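News from the Robotics Club: the toast project

In March our club started a new student project, and many members have asked what we are doing in the back of the lab until late in the evening. The task sounds very simple. The robot must pick up a slice of bread, bring it to the toaster and put it into the slot. We have given the project the name Vamora, after a long vote.

Kai-wen Kan and Malathi Chettiar are responsible for the arm control. Manikandan Pinto prepares the demonstrations, in which a student guides the two arms through the whole movement. Our goal is 300 demonstrations before the end of the term, and at the time of writing we have 60 good ones. The bad ones we also keep, in a separate folder, for Ajith Naidu wants to study them for his report.
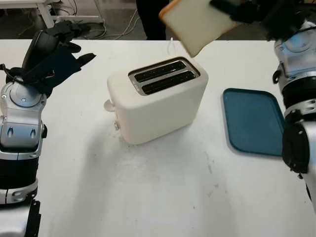
The right hand holds a slice over the toaster during our work on Vamora.

The most difficult part is the grip. Sandwich bread is soft, and if the fingers close too much, the slice bends and does not fit into the slot anymore. In the first two weeks we used a lot of bread! Malathi has now made the closing of the fingers slower, and she also asked that we use fresh bread for every session – old slices break at the crust and the results cannot be compared.

The second problem is the angle. The slice must be turned until it is parallel with the slot, and a small error at the wrist becomes a big one at the lower corner of the bread. Kai-wen is writing a correction for this and would be happy to get help from somebody who likes geometry.

We hope to show the project at the student competition in Kollutmont. New members are welcome, also without experience in programming. Please write to Jayanthi Rajan if you want to join, and tell her which evenings you are free.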